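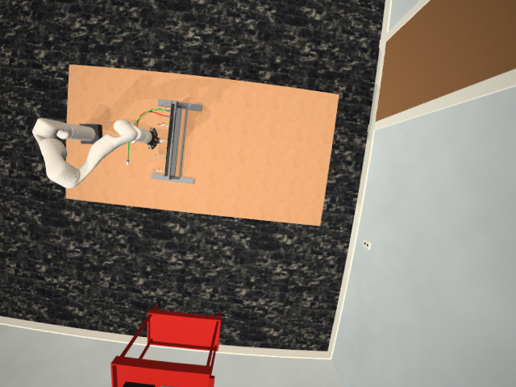

The cable routing task in simulation, with the gripper beside the second clip on the rack.

Ultov's new gripper scored well in the simulator. We would hold off on ordering any.

The comparison used Drendia's cable task, in which a single arm has to seat cables in small clips along a rack. Each gripper got 2000 simulated tries. Ultov's managed 325 clean runs and the older Rey managed 289, both on the same controller and with the same settings. That gap is real as far as the simulator goes, but the simulator is generous about cables. They bend more smoothly than the ones on our bench, and they don't hold a kink from being coiled in a drawer for a year.

There is also the matter of the fingertips. Ultov supplied its own contact model, and the Rey ran on the stock one that comes with Prernel. When we asked for a rerun with the stock model on both, we were told it was on the list – it has been on the list since March.

We have six tries on hardware so far, all with the Rey. They say very little, except that the wrist camera loses sight of the cable when the gripper closes in on a clip. A loaner from Ultov has been requested. Until it has been bolted to our arm and run on stiff, used cable, the Rey stays on.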